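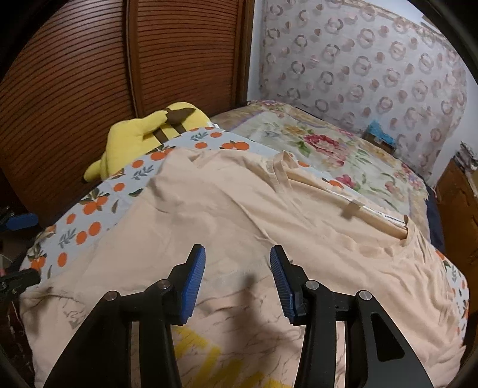 # Movstead Laundry Folding Set

Data card for the bedroom part of the Movstead collection. It covers household clothes laid out on beds and folded, with notes on how each garment was sorted and labelled.

## Contents

The set holds 3,000 clips of single garments. Each clip starts with the garment already on the bed and ends when it has been folded or put aside. Bedding is left in place under the clothes, and printed sheets are as welcome as plain ones.

Recording was split between two homes, listed in the files as `wolley` and `barrera`. The beds differ in height and firmness, so the same fold can look quite different in each.

## Garment groups

- `tops_short`: T-shirts and other short-sleeved tops
- `tops_long`: long-sleeved shirts and thin jumpers
- `bottoms`: trousers, shorts, leggings
- `small`: socks, vests, pillowcases

Pillowcases sit in `small` for historical reasons. Moving them would break older splits.

## How tops are laid out

Tops go down unfolded, at whatever angle they fall. They are not squared up to the edge of the mattress first. Creases stay in unless a sleeve is trapped under the body, in which case the sleeve is pulled free before the clip begins.

The neckline is the main landmark. Where the neck is wide, the collar band tends to stand up or turn over on itself, and annotators should follow the band through the turn instead of cutting straight across it. Mark the neck label as `label_visible` if any part of it shows, even when the lettering can't be read. Don't guess at sizes or makers.

## Fold types

`half` is side to side. `thirds` brings both sides in and then the hem up. `rough` is anything that ends smaller than it began but has no clear pattern. A `none` tag means the garment was smoothed or moved and left open.

Thin tops are the hardest to tag. They slide, and a finished `thirds` often opens again at the hem. Tag the fold as it stands at the last moment of the clip.

## Files

```
clips/
labels/garment.csv
labels/fold.csv
labels/neckline.csv
splits/
```

`garment.csv` has one row per clip. `neckline.csv` covers tops only and will be shorter.

## Known problems

- Pale garments on pale sheets have weak edges, and outlines there are less reliable.
- Inside-out tops are not flagged separately in version 3.
- A few leggings are filed under `small`. The Pendamitz checking script lists them by clip number.

Footwear, coats and anything on a hanger are outside the set.

Contact: Movstead data desk | © Movstead | Back to top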